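Unit 8. Household and shop-floor chores: what can be automated now
Course handout, Sadarano lab sequence. Prepared by Arif Nasution and Ilham Sumampouw

8.1 Scope
A chore is treated as a task with a goal state that an untrained adult could check by eye: dish in rack, lid on jar, cap on marker. Path and timing are free. This excludes welding and palletizing, where the path is part of the specification.

8.2 Why small two-handed tasks are hard
Capping or uncapping a marker needs one gripper to hold the barrel and the other to apply a force along its axis. An angular error of a few degrees makes the cap bind. The fingertips also hide the contact point from a fixed camera, so most current systems add a camera at each wrist. Writing on a board is harder again – the tip must keep light contact while the arm moves sideways, and a position-controlled arm has no direct measure of that contact.

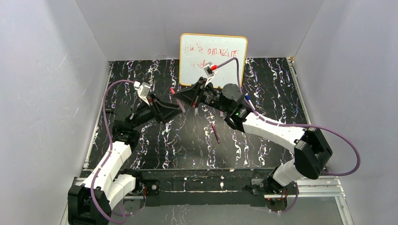 Position error adds up along the arm. In low-cost designs, play in the gears and flex in the links both contribute, and the sum at the fingertip can exceed the clearance of the part being handled. A learned policy with visual feedback corrects some of this. It corrects less when the final approach is fast.

8.3 Reported results
The Pelupessy exercise set contains 2,531 attempts at short tabletop tasks. Read its success rates with the following in mind:
- An attempt is stopped after 30 seconds and scored as a failure.
- Dropped parts are not recovered.
- Start positions vary only within a marked area.

A rate measured under these conditions does not carry over to a kitchen or a packing bench. For Brikton-type shop cells, where parts arrive in a fixture, the gap is smaller.

8.4 Assignment
Choose one chore. Write its goal state in one sentence, list the contacts in order, and mark each contact that requires both arms. Estimate how many of 100 attempts would need a human reset. Bring the contact list to the July lab session.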